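Rapport de projet : découpe de formes polygonales dans des panneaux de chute

Auteurs : Tuva Nygård, Rasa Eglītis
Encadrante : Liv Sjögren
Remis le 16 décembre 2018

1. Contexte

L'atelier Trevlow découpe des panneaux pour l'agencement intérieur et conserve ses chutes dans un rayonnage non indexé. Les opérateurs y puisent à vue lorsqu'une commande comporte de petites pièces. Le projet porte sur le placement de ces pièces dans les chutes disponibles, avec pour objectif de réduire la surface mise au rebut. Le problème appartient à la famille des placements irréguliers en deux dimensions, connue pour être NP-difficile. Une résolution exacte n'a donc pas été recherchée.

2. Données

Le jeu de données a été constitué au mois de mai à partir des fiches de débit de l'atelier. Il comprend 4 000 pièces, toutes polygonales. Les contours courbes ont été exclus, de même que les pièces dont la cote était illisible. Chaque pièce est décrite par la liste ordonnée de ses sommets, en millimètres, dans le sens trigonométrique. Les chutes sont décrites de la même façon. Les trous de fixation ne sont pas représentés.

Le sens du fil impose une contrainte sur l'orientation : une pièce plaquée ne peut être tournée que de 180 degrés. Pour les panneaux unis, les rotations par pas de 90 degrés sont admises. Le retournement est interdit dans les deux cas, les faces n'étant pas équivalentes.
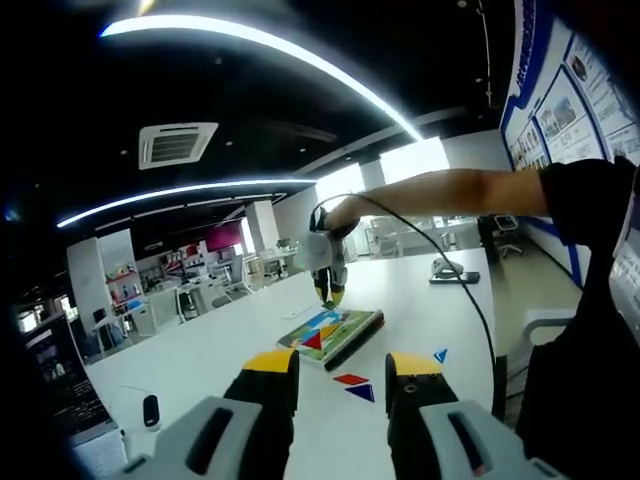 3. Méthode

Les pièces sont triées par aire décroissante, puis placées une à une selon la règle du coin inférieur gauche. Pour chaque couple de pièces, le polygone de non-recouvrement est calculé par somme de Minkowski. Les pièces concaves sont au préalable décomposées en parties convexes. Les positions candidates sont les sommets de la frontière admissible ; on retient celle dont l'ordonnée est minimale, puis l'abscisse en cas d'égalité.

Une recherche locale modifie ensuite l'ordre de placement par échange de deux pièces. L'échange est conservé s'il diminue la surface perdue. La recherche s'arrête après 80 échanges consécutifs sans amélioration. Cette valeur a été fixée empiriquement ; au-delà, le temps de calcul augmente sans gain mesurable sur nos instances.

Le trait de scie, de 4 mm, est pris en compte par dilatation des contours avant le calcul. Une première version l'ignorait et produisait des plans irréalisables.

4. Résultats

Le taux de remplissage est meilleur sur les lots contenant beaucoup de triangles rectangles et de trapèzes, dont les hypoténuses et les côtés obliques s'apparient. Il se dégrade lorsque la chute est étroite et que le sens du fil est imposé. Sur les panneaux unis, l'autorisation des quarts de tour améliore presque toujours le résultat.

Les plans obtenus ont été relus par Borghild Sæther, responsable du débit. Plusieurs ont été écartés, car ils supposaient des coupes non traversantes que la scie à format ne permet pas. Cette contrainte ne figurait pas au cahier des charges initial. Elle a été ajoutée sous forme de filtre a posteriori, ce qui reste peu satisfaisant.

5. Limites et suites

La contrainte de coupe traversante devrait être intégrée dès la génération des positions. L'indexation des chutes reste manuelle.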